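Bench Chemistry, Two Arms at a Time

The Tundik club meets in a converted storeroom and has one goal for the season: prepare a pair of robot arms for the bench event at the Fuvano student meet in September. The event scores handling of ordinary lab ware. Teams get no custom fixtures, and glass counts the same as plastic.

Wakana Okabe, a second-year student, wrote most of the motion code. Her first routine moves tubes in and out of a white plastic rack. The approach height is set by the tallest tube, and the gripper comes down at an angle to keep clear of its neighbors.

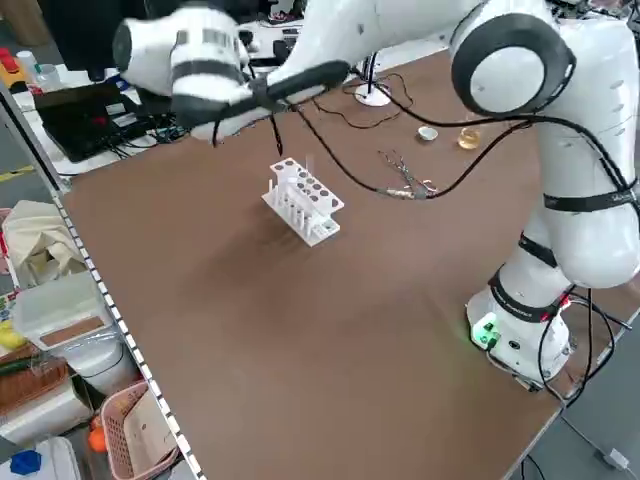
Cables and reach

Cable routing took more of the spring than the code did. Black straps hold the lines against the arm housings, with slack left at the wrist so the last joint can turn. Vaida Šimkus, who advises the club, asks for a log entry each time a strap is moved. The log now runs to 49 entries.

Layout came next. The club sets its ware across a brown table in a loose row: rack, tongs, beakers, sponge, with the filter funnel in its stand toward the far right. Each arm has its own side, and the middle is shared. Only one arm may enter the shared zone at a time. Between runs both pull back to the near edge.
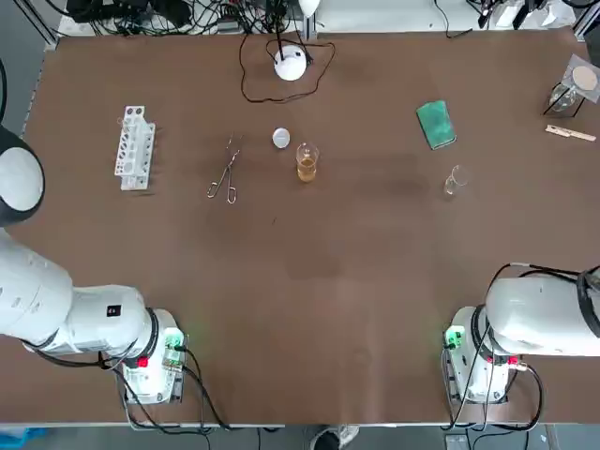 TUNDIK, 2nd August

The club has logged 600 full runs since the layout was fixed and plans to reach 2,000 before the meet. Tongs remain the weak point. The looped handles shift under the fingers when the grip is off center, and Okabe is testing a slower close with a second position check. Four members are on the bench crew. Entry forms go to Fuvano once the tong routine is final.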